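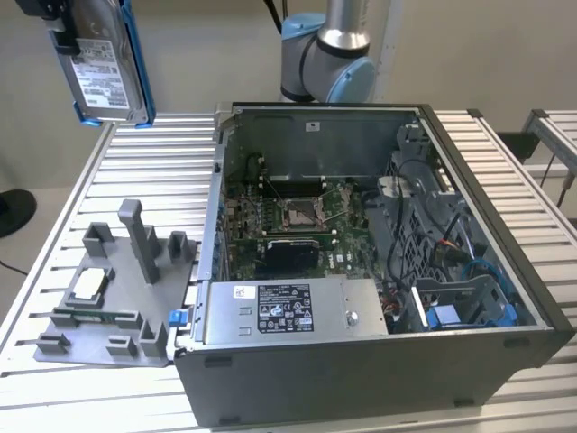 A robot that drops a part should have to say so

Opinion | Automation and Repair
7 comments | 19 shares

Last October one of our disassembly cells let go of a hard drive and carried on working. The drive fell into the open case and landed on the motherboard. The arm went to the parts fixture, opened its fingers over the slot, closed them and went back for the next item. According to the log, the drive had been placed. The job finished with a green tick.

It was the 2421st job on that cell. Ataberk Akgül found the drive when he came to lift the tower off the table, some time after four in the afternoon. The board was cracked near the memory slots. In money terms it was a small loss, and the customer was decent about it. What bothers me is the green tick.

I have worked on these cells at Okolix for long enough to know how it came about. The gripper reports a finger position. If the fingers stop before they are fully closed, the program takes it that something is between them. It checks this once, at the pick. After that the arm lifts, swings across and lowers, and during that time the program is running on trust. Our drives come out in plastic carriers, and plastic flexes. A grip that is good at the pick can be poor by the time the arm is over the motherboard.

The first response was to turn up the grip force. Aurélien Mallet, who wrote most of the pick routine, argued against it and I think he was right. Squeeze a carrier harder and it bows, and then you hold it by two small patches instead of a flat side. We ran 100 picks at the higher setting anyway and stopped when a carrier clip snapped. 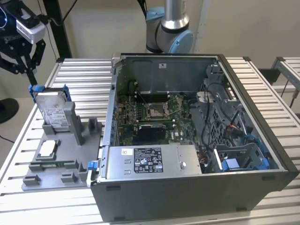 My own view is that grip force was never the main problem. Parts will be dropped. People drop them as well, but a person hears the clatter and stops. The cell had a camera on the wrist and a finger sensor and used neither of them after the first second of the move. All the information was there to be read.

What we do now is check the finger position all the way through the move and again just before release. If it changes by more than a set amount, the arm stops where it is and a person has to come and look. The wrist camera then checks the slot after the part has been put down. This adds 19 seconds to a full job. There were complaints about that from the Sulavar site, where they are paid by the unit, and I understand them. I still would not give the seconds back.

There is a safety side to this too. A lost drive lying on a power supply is a nuisance. A lost drive lying where the arm is due to come down next is a collision, and the person who walks over to see what the noise was will be standing close to it. Our stop limits would probably catch that – but I don't like a plan that starts with the arm hitting something.

Goodall, who supply our fixtures, have offered a version with a switch in each slot. Serkska already use them. I would take the switches and keep the camera check as well, as the two fail in different ways. A switch can stick. A camera can be fooled by glare off the metal rails.

The wider complaint I have is about how we report these machines. Most of the figures I see count a job as good if the program reached its last line. That tells you the program ran. Anyone buying a cell should ask what the tick at the end is based on, and ask to see a part pulled out of the gripper halfway through a move. Ours would have failed that test in October. It passes now, and we repeat it at the start of each shift.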